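Reading the seam: Anneliese Strobel on can inspection

Anneliese Strobel has spent 13 years checking the seams on food cans, the last 6 of them as an independent inspector for small packers. Her bench is at the back of a unit in Pimascombe, between a scale and a sink.

Most of her work concerns the double seam, the folded joint between the lid and the body. "It is five layers of metal with a thin line of compound inside," she says. "The can body gives you two layers and the lid gives you three. If the hooks don't overlap enough, the compound can't make up for it."

She takes samples from each seaming head at the start of a shift, after every jam and at set intervals between. Outside measurements come first: seam length, seam thickness and countersink depth. Then the can is cut open and the hooks are measured under magnification. A full teardown takes her 30 minutes, including the paperwork. 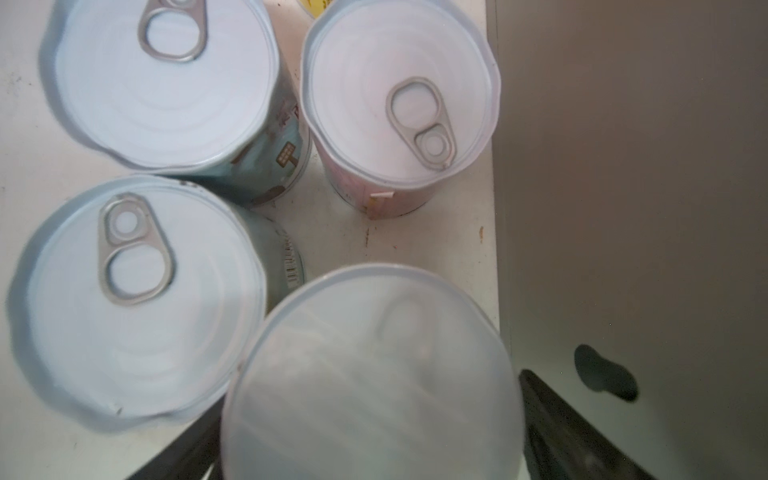

Cans with easy-open ends. The rolled rim is the part an inspector measures.

Easy-open ends bring their own checks. The score line has to be deep enough for the panel to tear and shallow enough to survive handling. "People complain to the packer that the ring came off in their hand," Strobel says. "Usually the score residual is on the high side, or the rivet is. I ask for the end supplier's batch record before I touch the seamer."

One of her regular customers, the soup packer Stüber, runs 2 seaming heads on an older machine. Last November one of them began to produce short body hooks. The cause was low base plate pressure – a worn spring – and the fix was made during a lunch break. The held stock took longer to sort.

She is less patient with visual checks done alone. A seam can look smooth and still have poor overlap, she says, while an ugly scuff from a conveyor guide may mean nothing.

Asked what a shopper should look for, she keeps it short. "A dent on the flat of the side wall is mostly cosmetic. A dent that reaches the seam, I leave on the shelf. If the end is bulging, don't open it."

Her next job is a retort line at Brasar, where the seamer has been rebuilt and needs a full set of baseline readings.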